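Wondham cafes to try deposit cups from Monday

Five cafes in Wondham will start lending out hard cups for takeout drinks on Monday, in a trial paid for by the town council. Customers leave a deposit of $3 and get it back when they return the cup to any of the five.

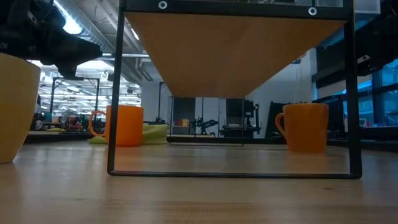
The scheme copies one that has been running in nearby Hikitholm since January. Cafes there say 54 percent of takeout drinks now go out in a returnable cup. The other 46 percent still leave in paper, mostly during the morning rush.

Washing will be done at the Wulari kitchen on the market square, which has room for a second dishwasher. Cups will be picked up each evening after 6 p.m. and brought back before opening.

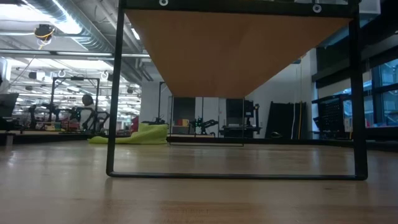 Not every business is joining. Two bakeries said they had no space behind the counter to store returns -- one may sign up later if the pickup hours change. Paper cups will stay on sale everywhere during the trial.

The council will decide in the fall whether to add more cafes.
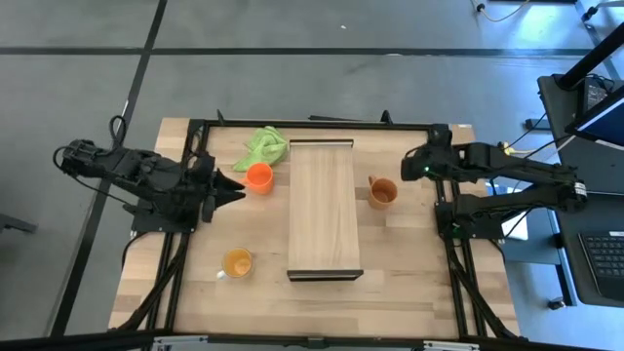

An orange mug on a wooden tabletop.

Recent stories
Xaba bus stop to move during roadwork
Hikitholm library adds Sunday hours
Market square parking fees to rise
Wondham pool reopens after repairs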